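Iolo Landeg
January 1, 2025

New year, so I'm finally writing up what I do all day, because my aunt asked over dinner and I talked at her until the food went cold. Short version: I teach robots by hand. Long version is this thread, sorry!

The old way at Grakau was remote control. You sat with two joysticks and a screen, and the arm did what you did, only late and a bit drunk. I once spent most of an afternoon getting it to pick up a napkin. I was so proud of that napkin.

Now we carry the grippers ourselves. You hold one in each hand, squeeze to close the fingers, and do the job the way you'd do it at home. The camera rides along on the gripper, so the robot later learns from the same view it will have when it's the one working.

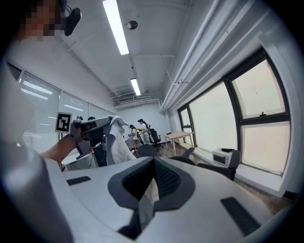

Cloth is my favorite and also the thing that makes me want to lie down on the floor. A cup is a cup wherever you set it. A piece of cloth is a new shape every single time you touch it, and your hands know what to do about that without ever telling you how.

So you have to slow down and notice yourself. Which corner did I go for? Why did I let go there? My first batch was 323 tries and I had to redo a good many of them – I kept rushing the second grab, and a robot will copy your bad manners very faithfully.

The printed square on top of a gripper is a marker, by the way. It helps the software work out where one hand is compared to the other. Keep your sleeve off it. I say this as a man who did not keep his sleeve off it for 11 tries in a row.

People ask if it's dull. Some days, sure. But there's something lovely about working with a partner – you pass things back and forth and after a while you stop talking and just get on with it.

Next up in January is towels, the big thick ones, and I'm told they fight back. If you've done this kind of work with heavy fabric, please tell me how you hold the corners. I'll read every reply, probably with a cup of tea and very sore thumbs.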